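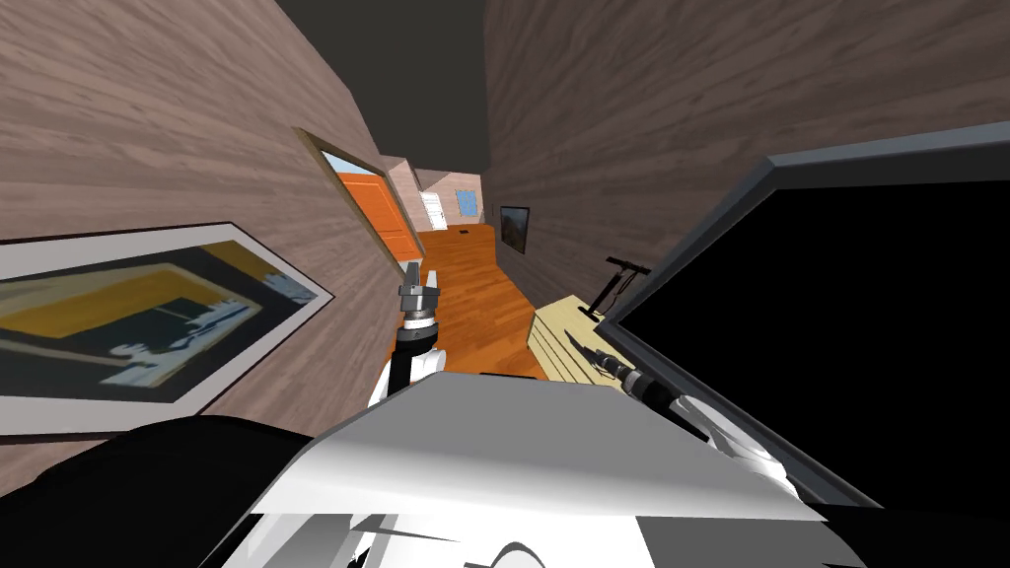
Zistska Broker Desk – benefits renewal software for small and mid-size employers

Product code 1319. Current version 8. Sold per employer, not per seat.

What it is

A web tool for running your group health renewal. You put your plans in, your broker puts the quotes in, and both sides work off the same page. No more six versions of one spreadsheet with "FINAL" in the name. Medical, dental, optical, income protection, life cover, cash plans. Also handles wellbeing add-ons (gym, physio, counselling lines) although those don't need much handling.

Works with any broker. We are not a broker, don't sell cover, and take no commission from insurers. If you want advice on which policy to buy, ask whoever you pay for advice.

Who buys it

HR managers, mostly. Finance teams in firms with no HR manager. A fair few brokers buy it for their own clients and put their own logo on it, see Broker Edition further down.

Best fit is one renewal date and one or two insurers. Works fine with more but the set-up takes longer. Very small firms – you probably don't need it, a decent folder will do.

What's in the standard edition

Plan library. Every policy you hold, with the schedule, the excess, the limits and the exclusions side by side. Upload the insurer's PDF and type in the main figures yourself. It does read some schedules automatically but check them. Always check them.

Quote grid. Brokers fill in quotes against a set list of headings, so you're comparing like with like. Blank boxes stay yellow until someone fills them in. Brokers don't love this. Clients do.

Timeline. Counts back from your renewal date. Default set-up starts the market review in good time, sends reminders to both sides and flags anything that's slipped. You can move every date apart from the renewal itself.

Fee record. What your broker gets paid, how, and by whom. Fees, commission, overrides, the lot. Entered by the broker, signed off by you. Kept year on year so you can see it change.

Service log. Claims queries, missing membership cards, starters who never got added, that sort of thing. Who raised it, when it was answered. Very handy when review time comes and everyone remembers it diffrently.

Staff pages. Simple page for employees showing what they've got and who to ring. No medical details are held here and there's nowhere to put them. Please don't put them in the notes box either.

What's new in version 8

– Quote grid now prints on a single landscape sheet. Long overdue.
– Two renewal dates can be run side by side, for firms that have bought another firm.
– Dependants shown separately in the headcount.
– Notes can be locked once agreed.
– Old fee records no longer vanish when a broker changes its name. Sorry about that one.
– Export to Truker payroll, both directions.

Broker Edition

Same tool, run from the broker's end. One login, all your clients down the left, anything overdue at the top. Your logo, your colours, our support. Clients keep their own data if they move away from you, and this can't be switched off. We get asked. The answer is still no.

Includes the Pusitz comparison pack – ready-made report layouts for first meetings, mid-year reviews and renewals. Standard edition customers can add Pusitz for a one-off charge.

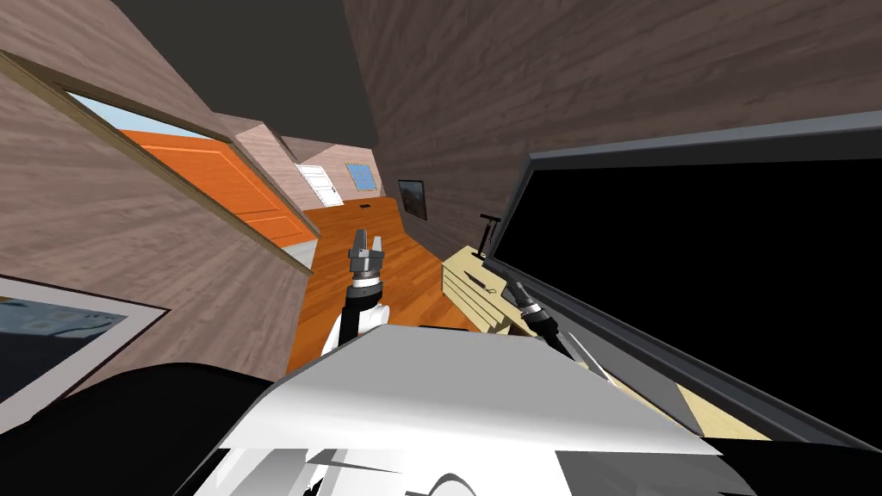
Report layouts can be edited once they're in your account, so change the wording, drop sections, add your own. The originals are kept if you make a mess of it. Reports come out as PDF or as slides. Charts are plain bars and lines. A pie chart was tried in version 6 and taken out again.

Links to other systems

Truker payroll – full, both ways, runs overnight.
Nouri absence manager – one way, headcount and leavers only.
Anything else – CSV upload. Template is in the help pages. Keep the column headings exactly as they are, including the capital letters, or it will reject the file.

Insurer portals: no direct links at present. Several are being talked about. No date.

Set-up

Done by you, or by us for a fixed charge. Doing it yourself, allow nearly 2 hours if you've got your schedules to hand. Longer if you have to go and find them, and most people do.

You'll need:
current policy schedules
last renewal report from your broker
headcount with dates of birth and postcodes (no names needed for quoting)
your broker's email address
renewal date. The real one, off the schedule

If you're changing brokers part way through the year, tell us before you send the letter of appointment. We can freeze the old broker's access at a time you choose and open up the new one's straight after. Old entries stay readable. The outgoing broker can't edit them.

Price

Standard edition: £146 a month per employer, plus VAT. Billed monthly or yearly, same price either way. No charge for extra users, no charge for your broker's login.
Broker Edition: priced on number of clients, ask for a quote.
Pusitz pack: one-off, included with Broker Edition.
Cancel at the end of any month. We'll keep your data readable through your next renewal then delete it, or sooner if you ask in writing.

Support

Phone and email, office hours. January and April are very busy as that's when everybody renews, so expect a slower reply by phone. Email is quicker. Put your account number in the subject line please.

Training is by video call, two sessions included in the first year. Broker and client can come to the same one and it usually goes better if they do.

Common queries

Can the broker see our notes? Only the ones marked shared. New notes are private by default.

Can we invite more than one broker to quote? Yes. They can't see each other's figures, or that the other one's been asked.

Does it tell us if our broker is any good? It'll show you response times, fees and what was quoted. You'll have to make up your own mind from their.

Do we have to renew through it? No. Nothing is placed through Broker Desk. Cover is arranged between you, your broker and the insurer as normal.

Is there a trial? Yes, one full month, standard edition, with made-up data or your own. Anything you enter is kept if you carry on.

To order or ask for a demo, use the contact form and quote product code 1319. Say which edition, and your renewal month.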